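Small claims, big coat

February 2026

Right, quick one as I've got to be out the door in a bit and I promised several people I'd write this up. The court thing. It's done.

For anyone who missed the July post: I paid Ovance to take out my old boiler cupboard and put shelving in. They took out the cupboard. They put in half the shelving. Then they stopped answering the phone. I'd paid up front, which yes, I know, my mum has already said it.

So I wanted £610 back. Wrote to them. Wrote again, with "letter before claim" at the top in capitals so it looked serious. Got one reply, from somebody signing only as Accounts, saying the work was "substantially complete". Substantially! There was a hole in my hall you could post a cat through.

Filled in the claim online on a Sunday night with a glass of wine. Fine, mostly. The box for what happened is smaller than you'd like and I'd written an essay, so out came all the adjectives. Paid the fee. Then months of nothing, then a defence, then a questionaire, then mediation by phone, where a very patient woman rang me, then rang them, then rang me again. They offered a "goodwill visit". No thank you. Hearing it was.

The day itself. Got there far too early in my big coat, the smart one, and then boiled in it for ages as the heating was on full. Bag search on the way in. They took my water off me and made me sip it and gave it back. Metal water bottle, so bear that in mind I suppose.

Waiting area is rows of bolted-down seats and a list on the wall. I was in room 3. I'd pictured a courtroom, wood panels, somebody shouting all rise. It's an office. A long table, a jug, a judge in an ordinary suit at the end with a laptop. I'd practised "Your Honour" in the car and it was wrong, the usher said just "Judge" is fine. Then I said "Your Honour" anyway. Twice.

Ovance sent a man called Mudassar Malik, who I'd never met or spoken to, and who was perfectly nice, annoyingly. I'd been cross with this company for so long that I'd built up a sort of villain and in came a tired bloke with a ring binder. He held the door for me. He hadn't been working there when my job was on. So he was reading it all off the page same as the judge was, and you could see him getting to the bad bits a few seconds after she did.

What she wanted to know, in the order she asked it:

What had I agreed to, and where was it written down. (Email. Thank god.)

What had been done by the day they left.

What would it cost to finish.

That last one is where I came a bit unstuck. I'd got two quotes, one from Drella and one from Coste, and the Drella one was lovely and clear, labour on one line, materials on another. The Coste one was a text message. "Could do it for about that mate." She read it out loud. In a court. I wanted to go and live in my coat.

She also asked why I was claiming the whole lot when some of the shelves were up. And I said because I was furious, more or less, which I don't think is a legal term. She was quite kind about it. Said she understood the frustration but the court doesn't pay people for being fed up, it puts them back where they should have been. I wrote that on my hand in the loo afterwards so I'd get it right for this.

Mr Malik said his bit. Materials had gone up, the fitter had left, there'd been a mix-up over the diary. She asked if anyone had told me about any of this at the time. He turned over a few pages. Turned them back. "Not that I can see, Judge."

Then she just – decided it. I thought it'd come in the post. She talked for a few minutes, very fast, I was trying to get it all down and my pen went. Contract, yes. Breach, yes. Value of what they'd done to come off what I'd paid. So £341 to me, plus my court fee, 14 days to pay. Next please.

Whole thing was shorter than the queue for the car park machine.
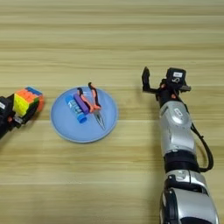

Rubik's cube, yellow face forward.

Am I happy? Yeah. Mostly. In the car I had a little sulk about the bit I didn't get, then ate a sausage roll and felt better. It's more than I had that morning. And she was right about the shelves, two of them are holding up my entire collection of carrier bags as we speak.

Things I'd do differently, if you've got one of these coming up and you've found this by searching in a panic like I did:

Get proper quotes. On paper, with a name on. See above re: mate.

Number your pages. I had 4 copies of everything and not one page number between them, so every time she said "where's that" we all rustled for a minute.

Photos with the date. I had loads of the hole and none of the hall before there was a hole.

Bring a spare pen. Wear a thinner coat.

Don't rehearse a speech. I had one, it was good, there's a line in it about trust that I was really proud off, and she never once asked me anything it was the answer to.

They've got till the end of the fortnight. If it doesn't turn up there's another form, and another fee, and I'll be back on here moaning. Drella are coming to finish the shelves whatever happens – booked, confirmed, half up front only this time.

Someone asked in the comments about the Skolach fence business. Different saga, no lawyers yet. Will do a post when I've found the paperwork. Got to run, bus.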